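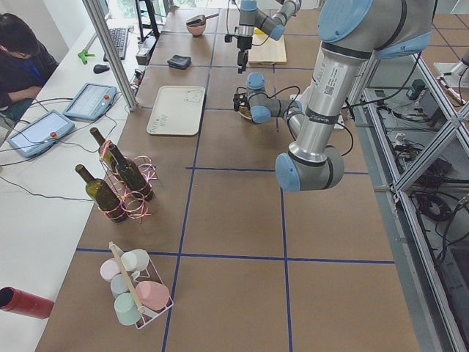

Getting a kettle mended should not be harder than buying a new one, according to one regular at the Rasgate repair evening, and it is hard to find anyone in the old chapel hall who would argue. The evenings have been going since last October, in the long room behind Pai, the noodle café on the corner of the market square, and they have become such a fixture that people now plan their breakages by them (or at least save them up in the cupboard under the stairs).

This month the organisers have announced that they are moving from one evening a month to 2, and that from November there will be a household lending shelf alongside the mending. It will be stocked with all those things that everybody needs once or twice a year and hardly anybody has room to keep – jam pans, picnic hampers, cake stands, folding chairs, a carpet cleaner, a very good stepladder and enough serving plates to see a christening through from sandwiches to sponge.

In the first year 266 items came through the door. Lamps and toasters were the most common, as you might expect, followed by anything with a zip. There were also three accordions, which arrived on separate evenings from separate households, and a cuckoo clock that had been silent since its owner's wedding and now, we are told, is if anything a little too keen. Roughly 75 per cent of everything brought in went home in working order. The rest were either beyond saving or are still waiting for a part, and there is a cardboard box of hopeful cases at the back of the hall with names written on masking tape.

Basketwork has been the surprise of the year. A weaving table was set up in the spring as a bit of an experiment, and for the first month or so it was very quiet, but once word got round that a broken handle or a hole in the bottom could be sorted out over a cup of tea, the log baskets and shopping baskets began to turn up in good numbers. Willow has to be soaked before it will bend without cracking, so if you have a basket in need of attention it is worth dropping it in a few days early at Pai, where there is a shelf by the coat hooks for exactly that. Please leave a note inside with your telephone number. Several very nice baskets have been left there with no note at all, and their owners would be warmly welcomed back.

The lending shelf has been paid for with £2,381 raised over the summer, most of it at the plant sale and the evening of songs in July, when the rain held off until the very last chorus. The money has gone on sturdy shelving, a safety tester for electrical goods and a year's use of Onitier, the booking system that the Flutus toy library has been using for some time and speaks well of. You will be able to reserve things from home, or simply come in and ask, and there is a paper book for those who would sooner not bother with a screen.

Borrowing will be free for anyone living in Rasgate or the villages along the river road. There is no deposit on small items. For the larger ones, such as the carpet cleaner, there will be a returnable deposit of ten pounds. Loans are for a week in the ordinary way, though the jam pans can be kept for a fortnight in the autumn, when the damsons have a habit of all coming ripe at once and the whole town smells of hot sugar.

Donations are very welcome between now and the end of the month, so long as they are clean and complete. Good serving dishes, large saucepans and anything to do with camping would be gratefully received. There are already more fondue sets than the town could ever hope to use, so please hold on to yours for the time being, however fond you are of it.

The doors open at 6.30pm and the last repair is taken on at 8.15pm. Tea and biscuits are provided, and Pai keeps its kitchen open a little later on repair evenings for those who have come straight from work. There is level access from the square, and parking behind the chapel is free after six. Dates for both of November's evenings will be up in the café window and on the library noticeboard by the end of October.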